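Donation intake policy, shared room

Retno Wattimena
23/02/2024
Members are reminded that donated goods are accepted for 30 days only. Unclaimed items pass to the Cudell charity shop.

Sugeng Teoh
I must object. The September notice gave no such limit.

Juwita Lubis
The limit stands – the notice was amended. Toys require a label.

Sugeng Teoh
Then kindly post the amended text.

Kartini Raju
Shelves.

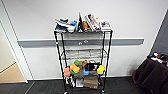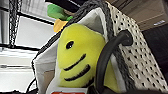
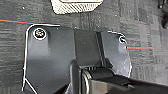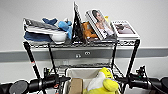 First and last: the wire shelving cart. Second: plush toy in its bin.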